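3.2 Work surfaces and small containers

The second part of the study concerns the surface on which small objects are handled. Earlier work in our group treated the table as a given and reported only its height. When Ona Vanags went back through the session notes from March, she found that many of the remarks left by participants were about the surface itself: glare, the feel of the edge under the wrist, and how far a light cup slid when it was touched. We therefore recorded the surface as a condition of its own.

Two surfaces were compared. The first was the bare wooden tabletop. The second was the same tabletop with a large white board laid over it (Figure 4). The board was left loose so that it could be lifted away between blocks. Participants were told they could shift it if it was in their way, and few did.

The container in most trials was a small paper cup. We chose paper over glass or ceramic for its low weight – a cup that moves easily shows up careless contact that a heavy one would hide. Cups were reused until the rim no longer held its shape, and a wrinkled rim alone was not grounds for replacement. Justinas Priedītis and Chunhua Luo checked the cups at the start of each block and noted the state of the rim on a scale set out in the appendix.

Each block consisted of 100 placements. After removing trials that were interrupted or started early, 3373 placements remained for analysis, of which 1963 were made on the board and the rest on bare wood. A placement was scored as clean if the object ended up inside the cup and the cup was still standing. Displacement of the cup was scored separately, and a clean placement could still have a large displacement.

Cups moved farther on the board than on the wood. The difference was present for all participants but varied a good deal in size. Clean placements were slightly more common on the board, and we do not have a full account of this. One possibility, raised by Edgars Mets during scoring, is that a tan cup is easier to judge by eye against a plain white ground than against light wood. The two conditions also differ in texture, so color and friction cannot be separated with the present data.

Figure 4. Work surface with the white board in place and a paper cup toward its upper right.

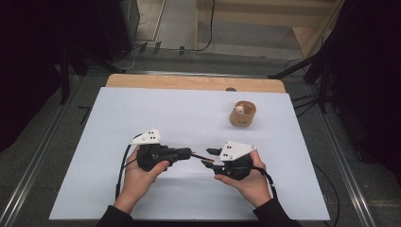
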